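5. Setting and Clearing the Table

Read this section before the first use of your Tronell children's table set. The plates and cups are plastic, the cutlery is metal, and they do not like the same treatment.

5.1 Before the meal

1. Wash all the pieces in warm water with a little soap. Rinse well.
2. Wipe the table top with a damp cloth and let it dry.
3. Put the plate down first, then the cup near its rim.
4. Lay the fork and the spoon at the left - you can move them later, when you know which hand the child prefers.

Note: Plates and cups of different colours can be mixed. A lavender plate with a pink cup is also a complete place. 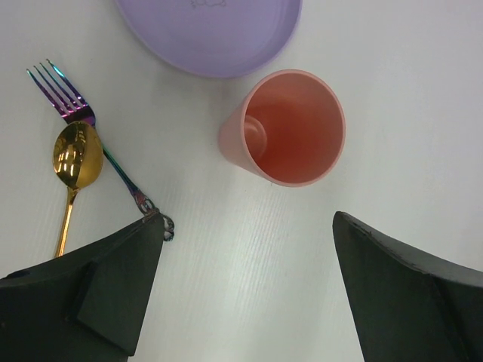
Proda asks whether the coloured fork may go in the dishwasher together with the spoon, as the leaflet from the Zindalville shop gives no answer on it. We recommend washing both by hand. If you must use the machine, choose the short programme and keep the pieces apart from each other.

5.2 After the meal

1. Empty the cup and take it away first, so it is not knocked over.
2. Scrape the plate with a soft spatula. Do not use a knife.
3. Leave the cutlery in soapy water for 20 minutes at most.
4. Clean the decorated part of the fork handle with a soft brush. Food stays easily in the small openings.
5. Dry the metal pieces at once with a cloth.

Caution: Do not use steel wool or scouring powder on the gold or rainbow surface. Scratches can not be repaired.

Caution: Do not stack more than 6 cups. They can stick together - in this case hold the lower one in warm water and turn gently.

For replacement pieces see the Barbier list, page 2, order numbers 385 (cup) and 499 (plate).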